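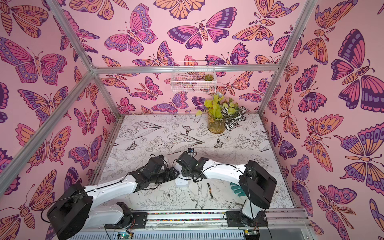 Vase arrangement with variegated foliage, patterned table surface.

Cut stems in a clear glass vase: how often should the water be changed?

Our office at Mustero keeps a clear cylindrical vase of mixed foliage at the back of a work table. It holds a bright yellow-green leafy plant and some leaves striped in dark green and white. A small succulent sits in a white wire mesh basket on the wall above. Since August the vase water has turned cloudy within days. Please advise on a suitable schedule, and state whether the succulent should be watered at the same time.

Reply 1 (accepted)
The water should be replaced in full every 2 days while it continues to cloud. Please proceed as follows:
- Remove all leaves that would sit below the waterline.
- Wash the glass with warm water and dish soap, and rinse well.
- Trim the stem ends at an angle before returning them.
Rubber gloves are advisable, as the sap of some foliage plants irritates the skin. The succulent should be watered separately, and only when its soil is fully dry.

Reply 2
We use Zein cut flower food, 50 ml to the vase. No complaints so far.

Reply 3
Members are reminded that striped leaves lose their contrast in poor light. Moving the vase nearer a window may help. I cannot comment on the basket.

Last updated: 11/27/24

Related questions
Removing white film from a glass vase
Arno wall baskets: maximum load 300 g or 200 g?
Rooting foliage cuttings in water
Butterfly wallpaper by Clukska: cleaning advice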